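Can It Put the Caps Back On Yet?
By Juniper Greenberg
25 October 2026

My sister asked me at dinner when she'd be able to buy a robot that picks up after her kids. She asks every time I see her, because I write this newsletter and she figures I must have an inside line. I told her what I told her in May, which was "not this year," and she passed me the potatoes and said I was useless.

But I've been chewing on it ever since. Her question is a good one and I keep giving it a lazy answer. So this issue is my try at a longer one.

Let's start with what she means by picking up. She doesn't mean vacuuming, she's had a robot for that for ages and it mostly works, if you don't count the business with the phone charger. She means the stuff on the kitchen table at six in the evening. Markers, half a sandwich, somebody's sock, a drawing that must not be thrown away and another drawing that can be. Things have to be told apart, picked up, and put where they go. And at least one cap has to go back on at least one marker, or it'll be dried out by the weekend and there will be tears.

I've come to think the cap is the whole story (bear with me!). If you get a chance, put a cap on a marker slowly and pay attention to your hands. You hold the barrel in one, the cap in the other, and you bring them together while hardly looking. If you miss by a hair, you feel the cap catch on the tip and you wiggle it over. Then you push until it clicks. You can do all of it while yelling at someone to find their shoes. I tried it with my eyes shut and got it on the second go, with a little green on my thumb.

Now picture doing it with two stiff fingers on each hand and no feeling in any of them. You've got a tiny camera at your wrist, so you can see the marker fine, right up until your own fingers get in the way. You don't feel the catch. You don't really feel the click either. Plenty of robot arms are in that spot, and I have a lot more sympathy for them than I used to.

Esben Laxdal, who spent years setting up packing lines at Brannigan before he retired, wrote me a long email after my last issue on this. His point was that factories got good at caps decades ago by making sure every cap shows up in the same place, the same way up, at the same moment. "We had a machine at the Drundby plant that capped all day and never looked at one of them," he wrote. "Turn a single bottle sideways and it would happily crush it." He thinks I'm too impressed by the new arms and not impressed enough by the old machines. He may be right about the second part.

What a kid's table asks for is the opposite. Nothing shows up the same way twice. One marker is rolling, one is under a napkin, and the cap for the yellow one is wherever it is. The people working on this have mostly stopped writing rules for every case. They have an arm do the job over and over, often with a person steering it, and then let the software learn from all those tries. Amos Haddad, who does this kind of work for a small outfit called Plirnavix, told me they were at 1311 tries on one chore when he last checked. The chore was putting lids on food boxes. He said it was going "pretty well with the square ones."

I love that. I've been saying it around the house about everything.

Markers make a nice test for the same reasons they're a pain. They roll, they're thin, they come in a bunch of colors, and the cap is see-through and fiddly. You need two arms for it, more or less, one to hold and one to push. Have a look at the sort of setup I mean.

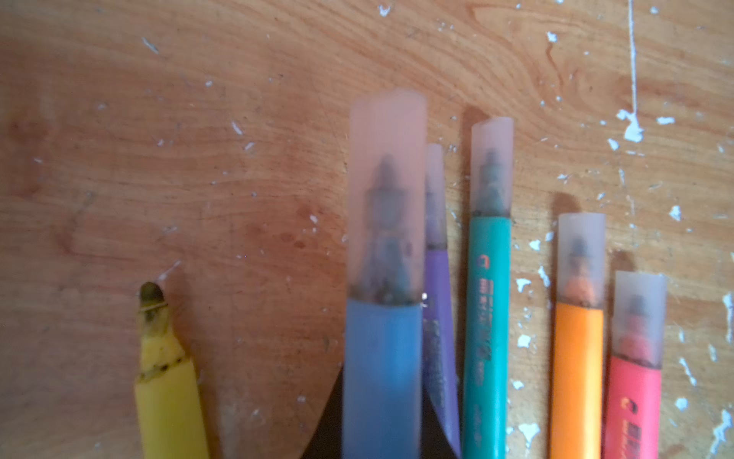
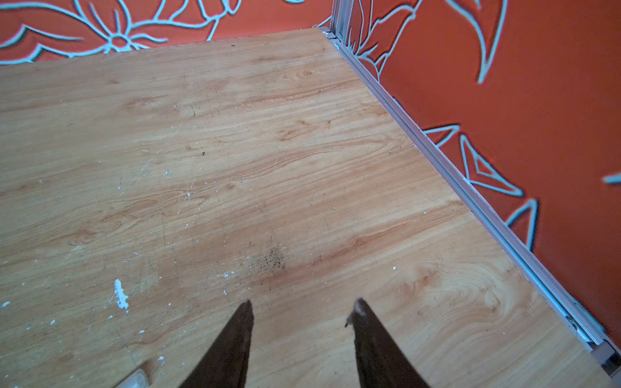
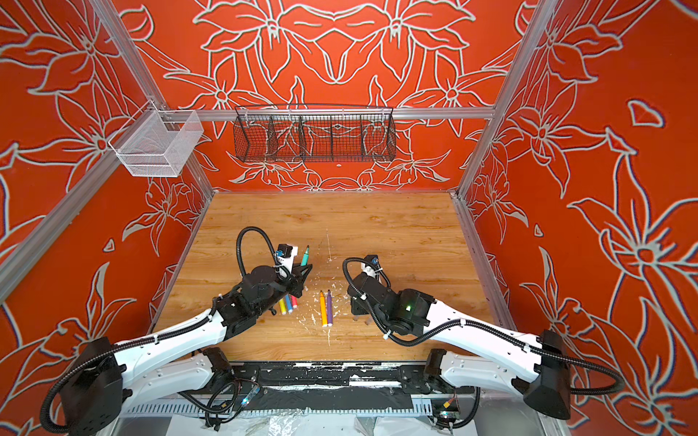 So where does that leave my sister? I tried to sort it into what I'd bet on and what I wouldn't.

Picking up a thing and dropping it in a bin, I'd bet on. Arms are decent at that now if the thing is solid and has some space around it. If you told me that in a few years there'd be a slow, expensive gadget that clears toys off a rug while you're at work, I'd believe you. It would miss some. You'd come home and find it had binned the cat's mouse, and fine, the cat can take it up with the manufacturer.

Telling the drawing that matters from the drawing that doesn't, I would not bet on. I can't do that one myself and I'm family.

Caps I'd put in the middle. I've watched arms get one on and it's a treat, and I've watched arms push a cap clean across a table while I held my breath. What I haven't seen is an arm do it in somebody's real kitchen with a real six-year-old reaching in for the purple. A bench where the light stays put and the same few things come out each time is a kind place to work. A kitchen isn't kind to anybody at that hour.

Then there's speed. Lucinda Haverford runs the back room of a print and craft shop in Fladedstead, and she'd like a machine to sort returned class kits, which come back in a state, as you can imagine. She timed her own people at it. A kit takes 82 seconds if all the pens have caps, and longer if they don't. She'd be okay with a machine taking ten minutes, she said, as long as it worked through the night and didn't need someone standing there. It's the standing there that gets her. She's been shown 2 systems so far, and each came with a very pleasant young man who didn't leave its side.

I think that's the question to ask whenever one of these videos lands in your inbox, by the way. Who's just out of view, and how often do they have to step in? I've started writing to the companies and asking. So far I've had 11 replies, and I'll print the good ones next time, along with Esben's drawing of the Drundby capper, which he has promised to scan.

If you work with arms like these, or you've tried to get one to do a chore at home, write and tell me what it dropped. My sister is reading these too now, so keep it clean.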